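Last revised 2 Feb 2019. Replaces the January version, which had the meter steps in the wrong order.

# Lighting a Layout Table for Paper and Cloth Work

These instructions cover a single table used for cutting, marking, and color matching by one or two people. They assume a room with ordinary ceiling lights, at least one window, and a table that can be reached from both long sides. They do not cover photography or display lighting.

## What you need

- A light meter that reads in lux
- Two linear LED fixtures, same model, bought at the same time
- A hanging rail, or two lengths of slotted channel fixed to the joists
- Adjustable cable hangers, two per fixture
- A small flat mirror
- Masking tape and a pencil
- A sheet of plain white card and a sheet of neutral gray card
- A dimmer rated for LED loads, if the fixtures accept one

Phone apps that claim to read lux are good enough for comparing one part of a table with another, provided the phone is held flat and the same phone is used throughout. They are poor at absolute values. If you have to meet a target, borrow a meter.

## Step 1: Decide what the light is for

Cutting needs a strong, even light with enough shadow to show the edge of a blade against a rule. Pencil marking needs less. Color matching needs good color rendering more than it needs brightness, and it needs the other lights in the room to be either off or the same color.

The layout below is set up for color matching first. The lights can then be turned up for cutting. Going the other way tends to leave you with fixtures that are bright enough and render reds badly.

For the table in these notes the target is 2000 lux at the working surface with the dimmer at full. Older eyes may want more. Younger ones will usually turn it down.

## Step 2: Take a baseline

Turn on the room lights as you would normally have them. Close the blinds. Mark 13 points on the tabletop with small squares of masking tape: one at the center, one at each corner, one at the middle of each side, and one halfway between the center and each corner.

Set the meter flat on each point and step back before reading. A person in a dark shirt leaning over the sensor will lower the figure noticeably. Write the readings on a sketch of the table in the same positions.

Open the blinds and repeat. Then repeat once more after dark. You now have three sketches, and the difference between the first and the third tells you how much daylight is leaking around the blinds.

If the lowest reading on any sketch is less than half the highest, the room lighting is uneven enough that it will still show after the new fixtures are up. Fix that first. Often it is one dead tube, or a shelf standing in front of a lamp.

## Step 3: Check for mixed color

White surfaces are useful at this point. Lay the white card on the table and move it slowly from the window side to the far side. If the card seems to drift from cool to warm as it travels, the sources do not match.

The eye adapts quickly, so do this with the gray card beside it and look away every few seconds. Small drifts are easier to see with the eyes half closed. A bare white top will often show the drift without any card, but the card is more neutral than most table finishes and should be trusted over them.

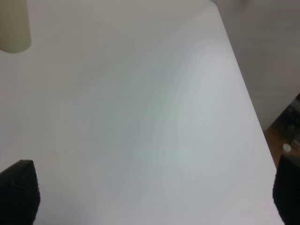
Nimal Pramanik writes that he ran the card test three times with no result, and found the drift only after taking down a yellow curtain on the opposite wall. His advice is to check large painted or fabric surfaces before blaming the lamps. A wall can tint a table as well as a bulb can.

That is correct, and it should have been in the January version. Any large colored surface that receives direct light will pass some of its color on to the table. Common offenders are wood floors close to a window, painted cabinets, and green cutting mats stored upright against the wall.

To find the source, have a second person hold a dark cloth in front of each suspect surface in turn while you watch the card. When the tint drops away, you have found it.

## Step 4: Choose the fixtures

Match these properties, in this order:

1. Color rendering index in the nineties. If the maker lists an R9 value, take the higher one, as it deals with strong reds.
2. Color temperature the same as any room lights that will stay on.
3. A frosted or prismatic diffuser that covers the full length of the fixture.
4. Enough output that you reach the target with the dimmer a little below full.

Do not mix brands. Two fixtures with the same printed color temperature can differ visibly when they are hung side by side, one leaning green and the other leaning pink. Two from the same batch are usually close. Sandamali Siriwardena keeps the cartons for this reason, with the batch code facing out.

The fixtures in the Nendside workroom are sold under the Grotutness name and draw 17 watts each at full. Any linear fixture with similar properties will do.

## Step 5: Set the position

Most complaints about table glare come from a fixture hung directly in front of the person working. Light leaves a glossy surface at the same angle it arrives, so a lamp ahead of you and above the table sends its reflection to your eyes. A lamp to either side sends it past you.

Hang the two fixtures parallel to the direction you face, one past each shoulder. If people work from both long sides, this still holds, and it is the main reason to prefer it over a single long fixture down the middle.

To check before drilling:

1. Sit or stand in your normal position.
2. Have someone lay the small mirror flat on the table where you do most of your work.
3. Look into the mirror without moving your head from its working position.
4. Whatever part of the ceiling you see in the mirror is a bad place for a lamp.
5. Move the mirror to the left and right limits of the work area and repeat.
6. Mark the bad areas on the ceiling with tape.

Do this for each person who uses the table. Height changes the result. Tülin Öztürkmen and Sunil Sheikh share the Nendside table and their bad areas overlap by less than half, which left a fairly narrow strip for the rail.

## Step 6: Hang and level

Fix the rail to the joists - never to plasterboard alone. Hang both fixtures and set the lower face 171 cm above the floor to start with. That is too low for most people to walk under, so the table must stay below them at all times. Raise them if anyone will be leaning in from the end.

Lower fixtures give more light with a steeper falloff toward the table edges. Higher fixtures give less light and a flatter spread. Adjust both together, a little at a time, and level each one with a spirit level along its length. A fixture that is out of level will show up in the readings before it shows to the eye.

Have the wiring done by an electrician unless the fixtures are plug-in units.

## Step 7: Read the points again

Let the fixtures run until the output settles. Take readings at the same taped points with the blinds closed and the room lights in their usual state.

Work through these in order:

- **Center high, corners low.** Raise both fixtures or move them farther apart.
- **One side high.** Check that both dimmers, if separate, are at the same setting. Then check the level.
- **One corner low.** Look for a shadow from a shelf, a pipe, or a hanging tool.
- **All points even but under target.** Lower both fixtures.
- **Readings change while the meter is still.** The dimmer and the driver may not be compatible. Bypass the dimmer and read again.

Repeat the card test last. A gradual shift in brightness toward the edges is acceptable. A shift in color is worth chasing.

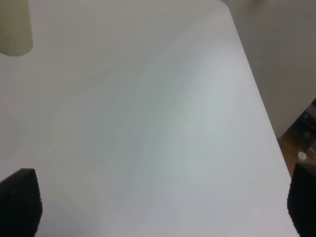 *White tabletop from above: slightly cooler toward the center right, warmer and grayer toward the upper left.*

## Step 8: Set the surface

A white top bounces light back up under the hands, which softens shadows and helps with marking. It also tires the eyes over a long session and makes pale cloth hard to see against it. A mid-gray mat solves both problems. Use the gray for color matching as well, with the sample and the reference both on it and touching along one edge.

Matte finishes are strongly preferred. If the existing top is glossy, a sheet of matte drafting film taped at the corners will do as a temporary cover. Rizwan Ekanayake used lining paper for the same purpose at the Plarville shop and had to replace it every few weeks as the blade marks built up.

## Upkeep

Wipe the diffusers with a dry microfiber cloth when dust is visible against the light. Do not use solvent on acrylic covers.

Repeat the readings twice a year and keep the sketches together. LED output drops slowly and the eye will not report it. When one fixture is replaced, replace the other and keep the old one for a hallway or store room.

If the walls are repainted, start again from Step 3.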